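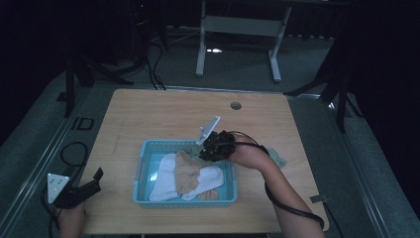
Equipment Review: The Bollinov Handheld Gripper Pair for Demonstration Recording

Prepared by Danai Fragkou, Manipulation Data Group, Nollton

Summary

The Nollton data group has completed an evaluation of the Bollinov handheld gripper pair, a wired set intended for recording two-handed manipulation examples without a robot present. The review covers setup, operator comfort, quality of the recorded motion and suitability for soft household items. The group recommends the product for fabric and light sorting tasks, with reservations regarding the cables and the printed documentation.

Background

Examples for the group's laundry and tidying policies were previously gathered by remote operation of a Wilitz arm. The method produced usable data, but sessions were slow and new operators required long training. The Bollinov pair was purchased in March as a possible replacement for the first stage of collection, with the arm reserved for later correction and testing.

Setup

Installation of the recording software took one morning. Calibration must be repeated each time the grippers are unplugged, and the procedure is explained poorly in the manual. Page references in the section on time alignment point to the wrong chapter. Support staff at Bollinov answered our written questions promptly and supplied a corrected page.

Reviewers should plan the work area before the first session. A table that can be approached from one long side is sufficient. Tripods and other stands should be placed well clear of the operator's elbows, and cables should be led back past the wrist and forearm so that they do not cross the work surface.

Performance with soft items

Most of the evaluation was carried out with clothing and linens in a shallow basket. Items of this kind present two difficulties. A folded cloth offers few clear edges, and thin material such as nylon stocking has no stable shape from one attempt to the next. A tan stocking lying on a white cloth was among our standard arrangements, as the learning system must separate the upper item from the lower one before any grasp can succeed.

The flat finger plates performed well here. Operators were able to slide a plate beneath a fold and close on a single layer after modest practice. The plates are less satisfactory near the sides of a basket, where their width limits the approach angle. In a perforated basket, a corner of the plate occasionally caught in the openings, and those attempts were marked for removal.

Yield and data quality

The group set a target of 4,000 accepted examples and reached 3,000 within the evaluation period. The shortfall was due mainly to a fault in our own storage system. Of the rejected recordings, the largest share involved lost tracking while one gripper passed close in front of the other. A further 47 were discarded after a cable tightened and pulled the operator's hand off course.

Recorded opening widths were consistent between the left and right units. Position data required light smoothing and no other treatment. Policies trained on the accepted set were transferred to the Wilitz arm using the Doležal conversion package, which needed a small adjustment for finger length.

Operator comfort

Operators reported fatigue in the forearm after sessions of up to 2 hours. The body of the gripper is bulky for smaller hands. The group now schedules shorter sessions and alternates between fabric tasks and simple pick-and-place work.

Recommendation

The Bollinov pair is suitable for laboratories that need varied examples of two-handed handling and already have staff able to manage calibration. It is not recommended for work in deep or narrow containers unless slimmer finger plates are fitted. Nollton will retain the present set for fabric collection and has requested a quotation for a second pair with longer cables.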